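Clanwood Teapot and Tableware Circle
Minutes of the meeting held on 22/10/2025, upstairs at the Brendance tea rooms

I took the notes again as my handwriting is the least bad, so any mistakes are mine. We started late, the kettle being slow, and went straight into last time's minutes. They were agreed with one change: the chipped spout was on the green pot and I had written the brown one. Sorry, brown pot!

1. Money
We have £414 in the account after paying for the hall in August. Everyone seemed happy with that, apart from a grumble over what we spent on doilies. I still think they were lovely doilies.

2. The Renaud tea service
This took up most of the evening. The full Renaud service has been offered to us on loan for the spring display – pot, milk jug, slop bowl, the lot – and we all want it, but it has to be insured first. The quote came back at £2305 of cover, which made a few of us put our cups down rather carefully. Agreed to say yes, so long as it goes in the locked cabinet and doesn't get used for pouring. I voted against that last bit. A pot ought to pour now and then.

There was then a long chat about how to carry small pieces to and from the hall. Newspaper leaves ink on the glaze and the old biscuit tins rattle. Padded bags got the most support, and I'm to ask what members have at home.

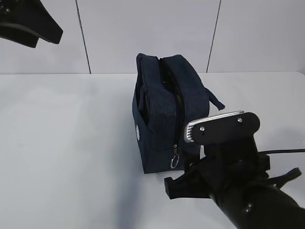
Blue zip-up pouch, partly open at the top

3. Spring tea
We're having the tea on the same afternoon as the display. Sandwiches to be egg and cress, cucumber, and something with cheese in it that we'll settle next time. Scones caused the usual bother over jam first or cream first, and I'm not writing any of it down. Two kinds of tea only this year, a strong one and Earl Grey, as last year's nine sorts left us with a queue out of the door.
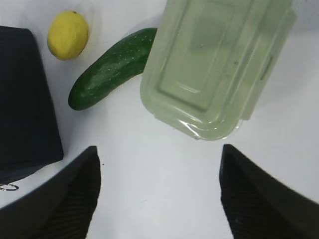

I offered to do a lemon drizzle and a plain sponge, and was told very kindly that one cake would be plenty. We'll see. Milk to be bought on the morning and kept cool, please, not left on the windowsill like last time.

4. Leaflets
Agreed to print 2000 leaflets, same as before, on the thinner paper. The word "Clanwood" will be bigger and the drawing of the teapot will have its handle on the correct side. A few of us wanted colour. It was put to a show of hands and colour lost by one, which I minded more than I let on.

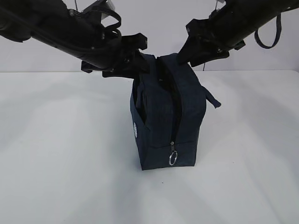 Photo: Clanwood Circle

5. Esetti tea cosies
The Esetti knitting group have asked if they can sell cosies at the display. Yes from everybody, and could they please make some for the little one-cup pots, which never get a look-in. They'll have the table by the window and keep what they take.

6. Any other business
The tea urn wants descaling. I've said I'll do it.
Cool bags for the sandwiches and milk: anyone with a spare one, bring it along next time and put your name in it.
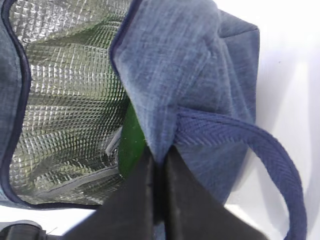 Blue insulated bag with silver lining

Swap box: one saucer, blue rim, still looking for its cup.

We finished with a second pot and the end of the shortbread. Next meeting is in the same room, and I'll send the date round once Brendance have told me when they can fit us in.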